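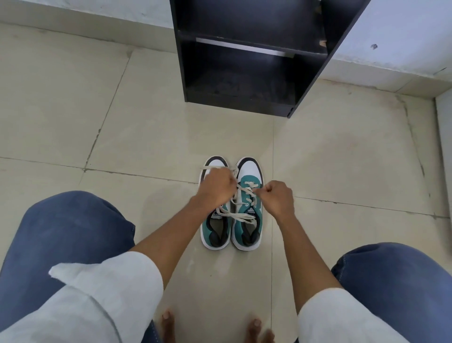 Ruben Cuypers held that a shoelace should be judged by how it behaves after the wearer has stopped thinking about it, and the remark is often repeated in discussions of lace construction, where the cord, its tip and the knot are treated as one system.

Shoelace

A shoelace is a cord used to draw together the two sides of a shoe or boot upper and hold them under tension. It is normally supplied in pairs. Each lace consists of a length of braided or woven textile with a stiffened tip, the aglet, at either end. The lace passes through a series of holes, loops or hooks on the upper and is secured with a knot, most often a bow.

Construction

Most modern laces are braided on a maypole-type machine, in which bobbins travel around a circular track in two opposing directions. The number of bobbins sets the fineness of the braid. Flat laces are made as a hollow tube and pressed, or braided directly as a flat strip. Round laces usually carry a core of parallel yarns, which fills out the cross-section and limits stretch.

Cotton, polyester and nylon are the usual fibres. Cotton has a rough surface and holds a knot well, but it absorbs water and loses strength through abrasion. Polyester is more durable, holds its colour and dries quickly. Nylon is strong and somewhat elastic, and a smooth nylon lace tends to slip. Leather laces are cut as a strip from a hide and are still used on work boots and moccasins. Waxed cotton is common on dress shoes and ice skates, where the coating increases friction between the strands.

Aglets

The aglet keeps the braid from fraying and makes it easier to thread. Early examples were of metal, and decorative forms were worn on clothing long before laced shoes were common. Current practice is to wrap a strip of clear plastic film around the braid and bond it with heat or solvent. Metal aglets are crimped. A lost aglet can be replaced with heat-shrink tubing -- the diameter before shrinking should be only slightly larger than that of the lace.

Length

The length needed depends on the number of eyelet pairs, the spacing of the two rows and the pattern used. A shoe with 5 pairs of eyelets takes a shorter lace than a boot of the same foot size, as each further pair adds two crossings. Patterns with long vertical runs on the inside of the upper use more lace than those with short diagonals. Laces that are too long leave loops that can be stepped on; laces that are too short leave ends that cannot be gripped.

Lacing patterns

Criss-cross lacing is the most widespread pattern. The lace is started through the lowest pair of eyelets and the ends are crossed at each step up the shoe. It distributes tension fairly evenly, although friction at the crossings makes it slow to loosen.

Straight lacing shows horizontal bars on the outside and is associated with closed-laced dress shoes, where the facings meet at the centre. With an odd number of eyelet pairs the pattern must be modified, usually by means of a hidden diagonal at one end.

Ladder lacing passes each end beneath a vertical section before crossing. It grips firmly and is favoured for tall boots. Lock lacing, also called heel lock or runner's loop, uses the top two eyelets on each side to form small loops through which the opposite ends are drawn. It reduces movement of the heel.

Knots

The standard bow is a doubly slipped reef knot. It is made from a starting knot followed by a loop and a wrap. If both stages are wound in the same direction, the result is a slipped granny knot, which sits along the shoe instead of across it and works loose sooner. Reversing either stage corrects the fault.

Loosening during walking has two causes. The impact of the foot deforms the knot and relaxes it, while the swinging of the loops and free ends applies a pull away from the centre. Once slippage has begun it accelerates, and the knot may fail within a few strides. More secure forms include the surgeon's shoelace knot, which has an additional turn, and the double slip knot, in which two loops are passed through the centre together.

Alternatives

Hook-and-loop straps, zips, buckles and elastic gores serve the same purpose with less handling. Elastic laces, which remain tied or are fixed with a toggle, turn a laced shoe into a slip-on and are used by triathletes and by people with limited finger strength. Dial systems tighten a thin cable over a ratcheted spool and are found on cycling shoes, snowboard boots and some safety footwear.

Care

Textile laces should be removed before the shoe is cleaned. They can be washed by hand or in a mesh bag, then dried flat. Wax-coated laces are wiped with a damp cloth. Replacement is advised when the outer braid has worn through at an eyelet, as the core alone carries little load.

See also

Aglet
Eyelet
Bow knot
Boot hook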